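CORNHAM, 22nd March – Daltgate Technical School has opened registration for the final round of its student robotics program, supported by Enache. The program has enrolled 114 students in 16 teams this year.

Each team records table-setting tasks using hand-held grippers, then uses the recordings to train a robot arm. Tasks include handling plates and trays. 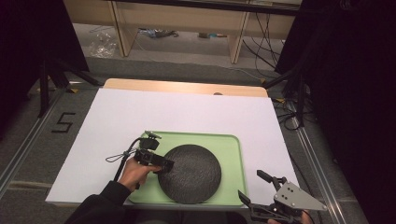
Teams must submit their recordings and a written report before the final, which will be held in June at the Drurnico Hall. Judges will select 3 teams for awards.

Contact: Daltgate Technical School Press Office | © Daltgate Technical School | Back to top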